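인쇄하기 | 이메일로 보내기

봉합 동작 학습용 시연 수집 과제 중간 진행 보고

제출일: 2022-05-30
수신: Zudberg 재단 연구지원팀
작성: Wanting Yao (Stanby 연구실, 데이터 수집 담당)

안녕하세요. 지난번 통화에서 시간을 넉넉히 내어 주시고, 보고서 형식도 편하게 써도 된다고 말씀해 주셔서 이번에는 표보다 글을 많이 넣어 보았습니다. 읽으시기에 조금 길 수도 있겠습니다만, 지난 분기에 저희가 어디에 시간을 썼는지 숫자만으로는 잘 전해지지 않을 것 같아 풀어서 적습니다. 예산 집행 내역은 별도 파일로 보내 드렸으니 함께 봐 주시면 감사하겠습니다.

1. 지금까지 모은 것

이번 보고 기간이 끝나는 시점에서 기록된 봉합 시연은 모두 382건이고, 그중 검토를 통과해 학습용으로 넘긴 것이 351건입니다. 나머지는 버린 것이 아니라 따로 모아 두었습니다. 바늘을 떨어뜨렸다가 다시 집은 시연, 실이 기구 손목에 걸려서 한참 풀어야 했던 시연 같은 것들인데, 처음에는 저희도 실패 사례로만 분류하다가 4월 회의에서 생각을 바꾸었습니다. 모델이 나중에 그런 상황을 만났을 때 어떻게 빠져나오는지 배우려면 결국 이런 기록이 필요할 것 같아서요. 지금은 '회복 동작'이라는 이름으로 구간 표시를 다시 하고 있고, 이 작업이 생각보다 손이 많이 갑니다.

시연에 참여한 조작자는 16명입니다. 로봇 콘솔에 익숙한 분도 있고, 손으로 하는 봉합은 오래 하셨지만 콘솔은 처음인 분도 계십니다. 숙련도가 섞여 있는 것이 좋은지 나쁜지를 두고 내부에서 의견이 갈렸는데, 일단 조작자별로 표시를 남겨 두고 학습할 때 골라 쓰는 쪽으로 정했습니다. 콘솔이 처음인 분들은 첫 시연 몇 건을 연습으로 돌리고, 본인이 괜찮다고 할 때부터 기록을 시작합니다. 이 연습분은 위의 숫자에 들어 있지 않습니다.

2. 시연 한 건이 만들어지는 과정

심사 때 위원 한 분께서 "한 건"의 기준이 무엇이냐고 물으셨는데, 그때 제가 제대로 답을 드리지 못해 마음에 걸렸습니다. 늦었지만 여기에 적겠습니다.

한 건은 바늘을 처음 집는 순간부터 한 땀을 뜨고 매듭을 지어 실을 정리할 때까지입니다. 기구의 관절값과 조작자의 손 움직임, 그리고 영상이 같은 시계로 함께 기록됩니다. 영상은 전체를 보는 내시경 화면 외에 기구 손목 쪽에 단 소형 카메라에서도 받습니다. 손목 쪽 영상을 넣자는 것은 Gu 팀의 제안이었는데, 처음에는 저장 용량 때문에 제가 반대했습니다. 몇 주 써 보니 바늘을 문 각도를 확인할 때 이 영상부터 찾게 되어서, 이제는 제가 제일 자주 쓰는 사람이 되었습니다.

기록이 끝나면 한 건을 다시 짧은 구간으로 나눕니다. 바늘 집기, 방향 맞추기, 찌르기, 빼내기, 다른 손으로 넘기기, 실 당기기, 매듭짓기 순서이고, 조작자에 따라 중간 단계를 되풀이하는 경우가 있어서 구간 수는 건마다 다릅니다. 구간 표시는 두 사람이 따로 한 다음 맞춰 보고, 어긋나는 곳은 저와 함께 다시 봅니다. 가장 많이 어긋나는 곳은 '넘기기'의 시작점입니다. 두 기구가 모두 바늘 근처에 있을 때 어디부터를 넘기기로 볼 것인지, 지금도 가끔 점심 먹으면서까지 이야기합니다.

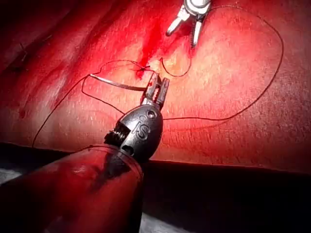
절개부와 봉합사, 그리고 기구 끝의 휜 바늘. 두 장 모두 손목 쪽 카메라의 화면입니다.
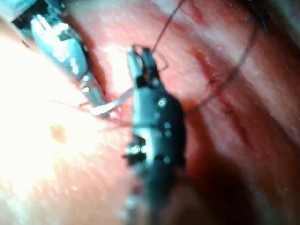
3. 어려웠던 점

가장 오래 붙잡고 있던 문제는 조명과 반사였습니다. 금속 기구와 바늘은 빛을 그대로 되돌려 보내기 때문에, 카메라가 가까이 갈수록 화면 일부가 하얗게 날아가는 경우가 생깁니다. 바늘의 윤곽을 화면에서 따라가는 도구가 바로 이런 곳에서 길을 잃습니다. 노출을 낮추면 이번에는 어두운 색 실이 그늘에 묻혀 버리고요. 3월 내내 노출값을 이리저리 바꾸어 보다가, 결국 한 값으로 고정하지 않고 몇 가지 조명 조건을 일부러 섞어 기록하기로 했습니다. 조건별로 시연이 고르게 나뉘지 않은 것은 아쉬운 부분이고, 다음 분기에 모자란 쪽을 채우려 합니다.

두 번째는 실입니다. 바늘은 모양이 변하지 않지만 실은 매 순간 모양이 달라지고, 고리가 생기거나 기구 뒤로 숨습니다. 실의 위치까지 전부 표시하려던 처음 계획은 솔직히 욕심이었습니다. 검토자 한 명이 하루 종일 매달려도 몇 건을 못 끝냈습니다. 그래서 실 표시는 29건에만 꼼꼼히 하고, 나머지는 실이 기구에 걸렸는지 여부만 남기는 것으로 범위를 줄였습니다. 이 변경은 4월에 메일로 먼저 말씀드렸고, 흔쾌히 이해해 주셔서 정말 감사했습니다.

장비 쪽에서는 Brarent에서 들여온 동기화 모듈이 두 번 말썽을 부렸습니다. 한 번은 케이블 문제였고, 한 번은 펌웨어를 올린 뒤 영상과 관절값의 시각이 조금씩 벌어지는 문제였습니다. 두 번째 것은 저희가 늦게 알아차렸습니다. 그 기간의 시연은 시각을 다시 맞출 수 있는 것만 살렸고, 지금은 매일 아침 첫 기록 전에 짧은 점검 동작을 한 번씩 돌립니다. 귀찮아하는 사람이 없지는 않지만 그 뒤로 같은 문제는 없었습니다.

4. 학습 쪽 진행 상황

수집이 중심인 과제라 학습 결과를 크게 말씀드릴 단계는 아닙니다. 다만 모은 자료가 쓸 만한지 확인하려고 작은 모델을 하나 돌려 보고 있습니다. 현재 화면과 기구 상태를 받아 다음 움직임을 예측하는 단순한 구조입니다. 바늘 집기와 방향 맞추기는 조작자의 움직임을 꽤 비슷하게 따라가고, 매듭짓기는 아직 갈 길이 멉니다. 매듭짓기 구간은 사람마다 버릇이 너무 달라서, 평균을 내면 아무도 하지 않는 동작이 나옵니다. Gu 팀에서는 조작자 표시를 입력에 넣어 보자고 하고, 저는 매듭 방식을 한두 가지로 정해 추가 수집을 하는 편이 빠르다고 보고 있습니다. 6월 중에 둘 다 작은 규모로 해 보고 비교한 내용을 보내 드리겠습니다.

5. 앞으로의 계획과 부탁드릴 것

여름 동안은 새 시연을 크게 늘리기보다 이미 있는 기록의 구간 표시를 마무리하고, 조명 조건이 모자란 부분만 골라 추가로 기록할 예정입니다. 자료 묶음의 첫 내부 배포는 9월로 잡고 있습니다. 그 전에 설명 문서를 한 번 읽어 봐 주실 분을 재단 쪽에서 소개해 주시면 큰 도움이 되겠습니다. 저희끼리는 너무 오래 들여다본 탓에 무엇이 설명이 안 되어 있는지 잘 보이지 않습니다.

그리고 하나 더, 저장 장치 항목의 예산이 예상보다 빨리 줄고 있습니다. 손목 쪽 영상이 추가된 영향이 큽니다. 출장비 항목에서 일부를 옮겨 쓸 수 있을지 여쭙고 싶고, 필요한 서류가 있으면 알려 주시는 대로 준비하겠습니다.

늘 세심하게 챙겨 주셔서 감사합니다. 궁금하신 점은 메일이든 전화든 편하신 쪽으로 연락 주세요.

Wanting Yao 드림

관련 글
- 봉합 동작 학습용 시연 수집 과제: 착수 보고
- 구간 표시 지침 개정 안내 (넘기기, 매듭짓기)
- 동기화 모듈 점검 절차
- 조작자 모집 및 연습 일정 안내

문의: Stanby 연구실 데이터 수집 담당 | © 2022 Stanby 연구실 | 맨 위로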